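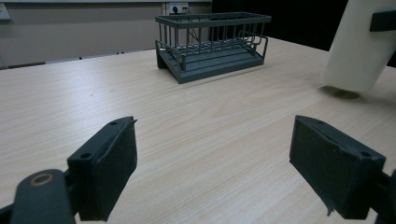
Keeping a two-finger gripper happy: what I do at my own bench

I look after one gripper, the hand-held kind with the padded fingers, and it spends its days picking up cups and plates and putting them in a dish rack. Kamran Jafri, who I share the bench with at Evville, keeps asking me to write down how I set it up, so I finally did. If yours is a different make the sizes will differ, but the chores are much the same!

Wipe the pads first thing

Kitchen jobs are hard on pads. A bit of dish soap film or a greasy thumbprint and a smooth plate slides right out. I use a lint-free cloth barely damp with plain water, then a dry one. I stay away from anything with alcohol in it after it turned one set of pads shiny and hard (my own fault, I was in a hurry). If a pad has a dent you can feel with a fingernail, swap it.

Finger screws

Each finger on mine has a pair of small screws, and they do work loose. I check them by hand with a short hex key – never the power driver, which I used exactly once and then spent an evening getting a stripped head out. Snug one, snug the other, then go back to the first. A tiny drop of the blue threadlocker is plenty. Let it sit overnight before you grab anything heavy.

I went back through my notebook and the first loose one turned up at 231 grabs, so now I check every 200. Yes, I keep a tally. Valentin Pichler says I should just do it every morning, and he may be right, but I like my tally.

Getting the fingers even

Close the fingers slowly on a strip of printer paper and tug. It should drag the same at the top of the pads as at the bottom. If it pulls free at the tips, one finger has been put back on a hair crooked. Loosen both screws on that side, close the fingers lightly on something flat (I use an old steel ruler), and tighten while it's held. Then do the paper again, because mine always shifts a little the first time.

The joint

I blow the dust out of the joints with a hand bulb, the kind sold for cleaning lenses. Canned air pushes the grit further in. After that I open and close the grip 50 times with nothing in it and listen. A dry joint has a sort of chirp, and once you've heard it you'll know it anywhere. One small dab of light grease, work it through, wipe off whatever comes out. Too much grease ends up on the pads and then you're back at the top of this page.

Setting out the table

Put the rack down the same way every time. I have two bits of masking tape under mine at home, and it saves a lot of fiddling when I come back after a break. Leave a good stretch of open table in front of it so you can come in low without bumping anything. Wire racks are springy too, so if you knock one, straighten it before you go on.

Before I quit for the day I leave the fingers open, so the pads don't take a set, and I put the hex key back in its jar. The whole routine takes me 30 minutes, a bit longer if there's a screw to chase under the bench.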